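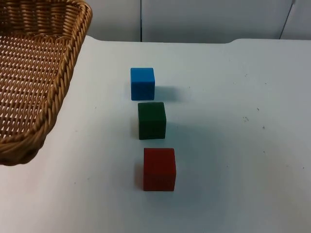

How long should I wait before putting stuff on a freshly painted white tabletop?

Give it 30 days if you possibly can. Dry to the touch happens the same afternoon, but the paint underneath stays soft for weeks, and anything heavy will print right into it.

### elldale_attic (thread starter)

OK so that's the answer I got at the paint counter, and I want to hear from people who have lived it! I picked up an old dining table in March and I'm turning it into a craft table. Bright white top, natural legs. I have primed it twice and I am SO happy with how it's going, but 30 days is a long time to stare at a table you can't use.

Paint is Irkell waterborne enamel in satin, color 141. Brush for the edges, foam roller for the top. Any shortcuts? Should I be putting a clear coat over it?

### rollerandtray

Love a white table. I've done four of them now and every one has been different.

Thirty days is for full cure. You can use it gently well before that. I eat at mine after a week, with placemats, and I lift things instead of sliding them. The stuff to keep off is rubber feet, vinyl and anything damp. A lamp with rubber feet took two perfect circles of paint off my first one.

Skip the clear coat. Irkell is hard enough without it, and half the clears out there go yellow over white.

### plane_and_simple

I'm going to disagree on the clear coat. For a bookcase, sure, skip it. A craft table gets scissors, glue and markers every day, and marker ink goes straight into satin enamel. I use two thin coats of Atodix water-based matte over white and after two years mine still looks white to me. Oil-based is what yellows!

The bigger deal is dust. White shows every last crumb. 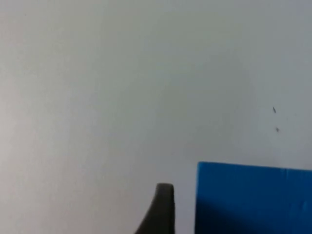

*Two tiny dark marks, right of center.*

Once you notice a thing like that your eye goes there every single time you sit down. So before the last coat I vacuum, wipe with a barely damp cloth, wait 20 minutes for the air to settle, wipe again, and only then open the can. Strain the paint too, even if the can is new. Wear a shirt that doesn't shed (learned that one with a fleece on).

### elldale_attic

Ooh, the fleece. Guilty. I painted the second primer coat in one and then spent an evening picking at fuzz with tweezers.

Can I sand a speck out of the top coat, or does that mean redoing the whole thing?

### rollerandtray

You can totally sand it out! Let it harden for a few days, then go in with very fine paper and a drop of water and use hardly any pressure. If the speck is sitting on top, it'll come away and you may not even need more paint. If it's down inside the coat, sand it flat and roll the whole top again, edge to edge. Spot touch-ups flash in satin, meaning you get a shinier patch that only shows from one side of the room, and of course it will be the side where your chair is.

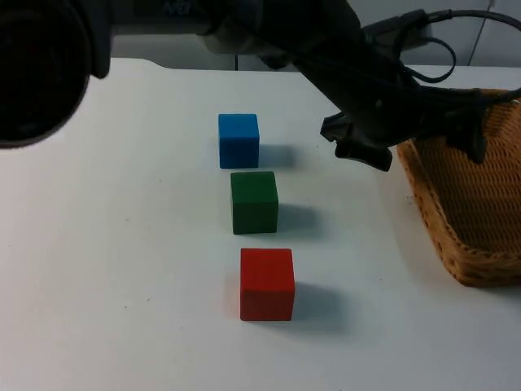 And keep a wet edge while you're at it. I work in strips the long way, overlap each strip by half a roller, and finish with one feather-light pass in a single direction. No going back over it after that, however tempting. If the room is warm and the paint starts dragging, a splash of extender helps a lot.

Still not with you on the clear coat, plane. One more layer is one more chance for dust.

### plane_and_simple

Ha, fair point on the dust. I'll give you that one and keep my Atodix anyway.

### 700coats

Coming at this from the cheap end: I used leftover wall paint on a desk and it was a mistake. It stayed tacky in summer and books stuck to it. Tạ is the hardware store near me and they'll mix enamel to match a wall color, so ask at yours if you want the table and the room to go together. Bring a painted scrap, a big one. Whites shift so much between morning and evening that a little chip is useless. Mine looked creamy by the window and blue in the far corner!
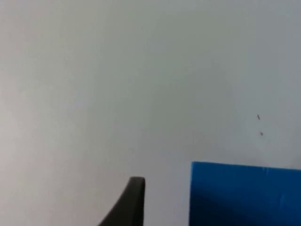 ### elldale_attic

Going with a compromise. Irkell top coats tonight after the dust settles, a week of hands off, then gentle use with a mat under the glue. I'll try the Atodix on the underside of a drawer front first and see whether I like the sheen. No fleece this time. Thank you all, I'm off to strain some paint!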